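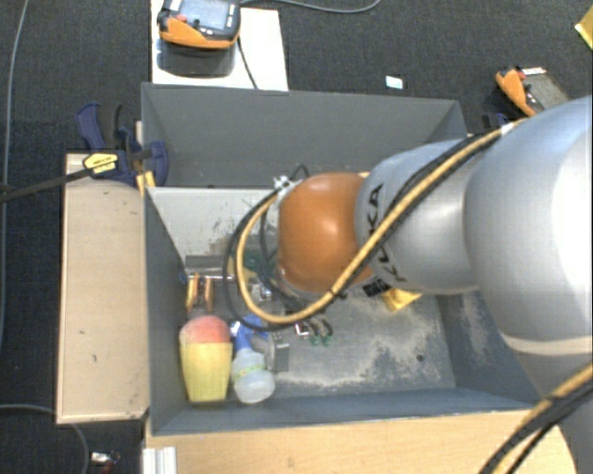

같은 물건에 드는 보험인데 보험료는 왜 사람마다 다를까?

보험료는 물건값에 그 물건을 잃을 확률을 곱한 금액에서 출발하는데, 그 확률이 사람마다 다르다. 보험사는 확률을 직접 볼 수 없으므로 나이, 주소, 과거 청구 기록처럼 볼 수 있는 것을 대신 본다. 대신 보는 것이 부정확할수록 누군가는 제 위험보다 많이 내고 누군가는 적게 낸다.

제7장
숨은 정보와 보험 시장

7.1 자전거 보험을 팔아 보자

브로르쿰은 평지에 세워진 도시다. 바람이 많고 주차비가 비싸서 시민 대부분이 자전거를 탄다. 자전거가 많은 도시에는 자전거를 훔치는 사람도 많고, 그래서 자전거 도난보험을 팔겠다는 회사도 생긴다. 돈다르드는 그런 회사 중 하나였다. 사무실은 기차역 맞은편 이층에 있었고, 직원들도 모두 자전거로 출근했다. 회사 안내 책자에는 이 사실이 고객에 대한 깊은 이해의 증거로 소개되어 있다.

상품은 단순했다. 자전거 한 대의 값은 600유로로 통일한다. 일 년 안에 도난당하면 600유로를 전액 지급한다. 상품 설계를 맡은 루시마라 바호스는 경찰 통계를 보고 한 해 도난율이 4퍼센트라는 것을 알아냈다. 600유로의 4퍼센트는 24유로다. 가입자가 3000명이면 한 해 예상 지급액은 7만 2000유로이고, 보험료로 들어오는 돈도 7만 2000유로다. 인건비와 임대료는 계산을 쉽게 하려고 0으로 두었다. 경제학 교과서에서는 흔히 하는 일이고, 회사에서는 하면 안 되는 일이다. 우리는 교과서이므로 계속 0으로 둔다.

이렇게 예상 지급액과 정확히 같은 보험료를 공정보험료라고 부른다. '공정'이라는 말에 도덕적인 뜻은 없다. 기대값의 의미에서 어느 쪽도 돈을 벌지 않는다는 말이다. 시험 답안에 "공정보험료는 정의로운 보험료이다"라고 쓰는 학생이 해마다 나오는데, 마음은 이해하지만 점수는 줄 수 없다.

5장에서 본 대로 위험을 싫어하는 사람은 공정보험료보다 조금 비싸도 보험에 든다. 600유로를 잃을지 모른다는 불안을 없애는 데 얼마쯤 더 낼 뜻이 있다는 이야기다. 그러니 24유로짜리 보험은 잘 팔려야 한다. 바호스도 그렇게 생각했고, 8월에 출시 기념 다과회까지 열었다.

7.2 평균이라는 사람은 보험에 들지 않는다

문제는 4퍼센트가 누구의 확률이냐는 데 있다.

브로르쿰의 자전거 주인은 두 부류로 나뉜다고 하자. 절반은 조심스러운 사람이다. 사나 셰하타를 예로 들면, 그는 자물쇠를 두 개 채우고 자전거를 집 안에 들여놓으며 안장을 빼서 회의실까지 들고 들어간다. 동료들은 안장에 대해 더는 묻지 않는다. 그의 자전거가 한 해에 도난당할 확률은 2퍼센트다. 나머지 절반은 느긋한 사람이다. 아를린두 고도이는 자물쇠를 가지고 있기는 한데 대체로 가방 안에 있다. 그의 확률은 6퍼센트다. 둘을 섞으면 평균은 4퍼센트가 되고, 바호스가 본 통계는 틀린 데가 없다.

셰하타의 공정보험료는 12유로, 고도이의 공정보험료는 36유로다. 여기에 위험을 싫어하는 정도를 더해서, 셰하타는 20유로까지, 고도이는 50유로까지 낼 뜻이 있다고 하자. 이제 돈다르드가 24유로를 부른다.

고도이는 그 자리에서 서명한다. 그에게 24유로는 대단히 싼 값이다. 셰하타는 안내 책자를 끝까지 읽고, 뒷면의 작은 글씨까지 읽고, 정중히 거절한다. 그가 보험을 싫어하는 것은 아니다. 20유로였다면 들었을 것이다. 24유로에는 고도이의 자물쇠 습관에 대한 찬조금이 들어 있고, 셰하타는 거기에 찬조할 생각이 없다.

셰하타 같은 사람이 모두 빠지면 가입자의 도난율은 6퍼센트가 된다. 돈다르드는 한 사람에게서 24유로를 받고 평균 36유로를 내준다. 첫해 결산을 받아 든 바호스는 경찰서에 전화를 걸어 그동안 도둑이 늘었는지 물었다. 늘지 않았다는 답이 돌아왔다. 도시 전체의 도난율은 여전히 4퍼센트였다. 달라진 것은 누가 보험에 들어 있느냐였다.

이 현상을 역선택이라고 한다. 거래의 한쪽이 자기 유형을 알고 상대는 모를 때, 주어진 가격에서 거래에 나서는 사람들의 구성이 모르는 쪽에 불리하게 바뀌는 것을 가리킨다. 정의에 '나쁜 의도'라는 말이 없다는 점을 확인해 두자. 고도이는 거짓말을 하지 않았다. 그에게 자물쇠를 어디에 두는지 물어본 사람이 없었을 뿐이다.

7.3 가격을 올리면 되지 않을까

손해를 본 회사가 가장 먼저 떠올리는 방법은 가격 인상이다. 보험료를 36유로로 올리면 돈다르드의 장부는 맞는다. 남은 가입자는 모두 느긋한 사람이고 그들은 50유로까지 낼 뜻이 있으니 아무도 나가지 않는다. 시장은 살아남았다. 다만 절반만 살아남았다.

셰하타는 여전히 보험이 없다. 그는 20유로까지 낼 수 있고 그를 보장하는 데 드는 비용은 12유로이므로, 그 사이 어느 가격에서든 거래가 이루어졌다면 양쪽 모두 나아졌을 것이다. 이루어지지 않은 이 거래가 역선택의 사회적 비용이다. 고도이가 싸게 가입했던 첫해의 손실은 회사에서 고도이에게로 옮겨 간 돈이라서, 바호스에게는 뼈아프지만 사회 전체로는 사라진 것이 아니다. 학생들이 가장 자주 혼동하는 대목이므로 여백에 표시를 해 두어도 좋다. 도서관 책이라면 참자.

유형이 둘뿐이면 가격 인상은 한 번으로 끝난다. 유형이 여럿이면 사정이 고약해진다. 가격을 올리면 남은 사람 중 가장 조심스러운 이들이 나가고, 그러면 평균 위험이 올라가고, 그러면 가격을 또 올려야 한다. 이 과정이 어디서 멈추는지는 사람들이 위험을 얼마나 싫어하느냐에 달려 있다. 아주 조금만 싫어한다면 맨 마지막에는 자전거를 잃어버릴 것이 거의 확실한 사람만 남는다. 그런 사람에게 파는 보험의 보험료는 자전거값과 비슷해지는데, 그 돈이면 새 자전거를 사는 편이 서류가 적다.

7.4 물어보기, 재 보기, 고르게 하기

역선택에 대처하는 방법은 여러 가지이고, 이 장의 나머지는 대체로 그 방법들에 관한 것이다.

우선 물어볼 수 있다. "귀하는 자전거를 잘 잠그십니까?" 돈다르드는 실제로 둘째 해 가입 신청서에 이 문항을 넣었다. 신청자 전원이 그렇다고 답했다. 바호스의 후임 캄룰 자야싱헤는 신청서를 한 장씩 넘겨 본 뒤 문항을 삭제했다. 거짓으로 답해도 잃을 것이 없는 질문에서는 정보가 나오지 않는다.

다음으로 재 볼 수 있다. 경쟁사 조넥스는 가입자가 자물쇠 영수증을 내면 보험료를 깎아 주었다. 영수증은 자물쇠를 샀다는 증거이고, 채웠다는 증거는 되지 못한다. 고도이도 자물쇠는 샀다. 측정은 측정하려는 것과 실제로 잰 것이 얼마나 가까운지에 따라 값어치가 달라진다. 8장에서 다룰 신호 이론은 대부분 이 거리에 관한 이야기다.

마지막으로 고르게 할 수 있다. 계약을 두 종류 내놓고, 각자가 자기에게 맞는 것을 집으면서 유형을 드러내게 하는 방법이다. 선별이라고 부른다. 자야싱헤의 첫 시도는 다음과 같았다.

가형 계약: 보험료 36유로, 도난 시 600유로 전액 지급
나형 계약: 보험료 10.6유로, 도난 시 자기부담금 70유로를 뺀 530유로 지급

나형의 보험료는 530유로에 셰하타의 확률 2퍼센트를 곱한 값이다. 생각은 그럴듯했다. 자전거를 잃을 일이 드문 셰하타는 자기부담금을 겁내지 않을 테니 나형을 고르고, 자주 잃는 고도이는 가형에 남으리라는 것이었다.

고도이의 처지에서 계산해 보자. 나형으로 옮기면 보험료가 25.4유로 줄어든다. 대신 6퍼센트의 확률로 70유로를 부담하는데, 기대값으로는 4.2유로다. 그가 위험을 웬만큼 싫어한다 해도 옮기지 않을 이유를 찾기 어렵다. 고도이는 나형으로 옮겼다. 가형 계약은 한 건도 팔리지 않았고, 신청서 인쇄비만 나갔다.

선별이 작동하려면 나형이 고도이에게 충분히 불편해야 한다. 자기부담금이 훨씬 커야 한다는 뜻이고, 그러면 셰하타도 그만큼 덜 보장받는다. 조심스러운 사람이 자기가 조심스럽다는 것을 증명하려고 반쪽짜리 보험에 드는 셈이다. 얼마나 커야 하는지는 7.6절에서 유인합치 조건을 써서 구한다.

7.5절로 넘어가기 전에 한 가지를 구분해 두어야 한다. 지금까지 도난 확률은 성격처럼 주어진 것이었다. 셰하타는 보험이 있든 없든 안장을 들고 다닌다. 그런데 치엔 호앙이라는 가입자가 있다고 하자. 그는 원래 자전거를 꼬박꼬박 잠그던 사람이었으나, 전액 보장 계약에 서명한 뒤로 빵집 앞에서는 잠그지 않게 되었다. 줄이 짧으면 괜찮겠지 하는 마음이었고, 줄은 대개 길었다. 호앙에게 일어난 변화는 역선택과 원인이 다르다. 계약 전에 숨어 있던 유형이 문제가 아니고, 계약 뒤의 숨은 행동이 문제다. 이를 도덕적 해이라고 하며, 다음 절의 주제다.

핵심 용어
공정보험료, 역선택, 숨은 유형, 선별, 자기부담금, 숨은 행동, 도덕적 해이

미리 읽어 올 것
5장 3절의 위험프리미엄, 6장 부록의 조건부 확률. 부록을 건너뛴 독자가 많다는 것을 알고 있으며, 7.6절은 그 점을 배려하지 않는다.

7.5 잠그지 않은 자전거

호앙의 빵집을 조금 더 일반적으로 써 보자. 가입자는 계약을 맺은 뒤 주의 수준을 고른다. 주의에는 비용이 든다. 쪼그려 앉아야 하고, 겨울에는 손이 시리고, 열쇠를 찾아야 한다. 보험이 없는 사람은 이 비용을 600유로를 잃을 확률이 줄어드는 이득과 비교한다. 전액 보장을 받은 사람은 같은 비용을 0유로와 비교한다. 비교의 결과는 계산기 없이도 알 수 있고, 호앙도 계산기를 쓰지 않았다.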